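The trouble with "lifetime" guarantees

Bernadette Brunet

My kettle came with a lifetime guarantee. So did my secateurs, my backpack and a frying pan that now sheds black flakes into the eggs. I've started to wonder whose lifetime everyone has in mind.

The kettle is a Vemell. When the lid hinge snapped in November I dug out the booklet and found the promise on page one, in large friendly type. On page 25, in type neither large nor friendly, "lifetime" is defined as the expected service life of the product, as determined by the maker. The maker had determined two years. I'd owned it for three.

You may say I should have read page 25 in the shop. The box was taped shut, and the card on the shelf said only "Guaranteed for life". I don't believe that card was written by someone hoping I'd ask questions.

The usual defence is that a company wouldn't offer long cover unless it trusted its own goods. I used to find that convincing. But a guarantee costs nothing when people don't claim on it, and most of us don't. We lose the receipt, or we move house, or we look at the postage on a $40 kettle and give up.

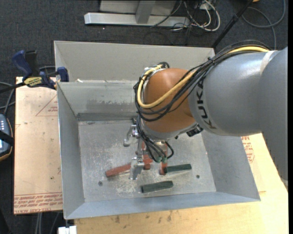 A KUKA robot arm reaching into a sheet-metal bin.

Drodby, who made my backpack, will repair it free if I register within 188 hours of purchase. Who chose that number? It's a bit under eight days, an odd length of time to settle on unless you'd studied how long people leave a form sitting on the bench.

I'll be fair to Reddy, the secateurs people. They posted me a new spring with no form and no argument. Their guarantee runs to a single paragraph, and I could follow it on the first go. I'm told this proves the system works. To my mind it proves one firm is decent, and I'd like the others to be made to copy it.

What I want is dull. Put the number of years on the front of the box, in the same size type as the word "guaranteed". If it's two, print two. Shoppers can cope with a two.

Prurkent, maker of the flaking pan, tells me my claim is in a queue. I rang on Thursday and was number 3000 and something. The pan is in the shed, and I've gone back to my mother's cast iron one, which came with no paperwork at all.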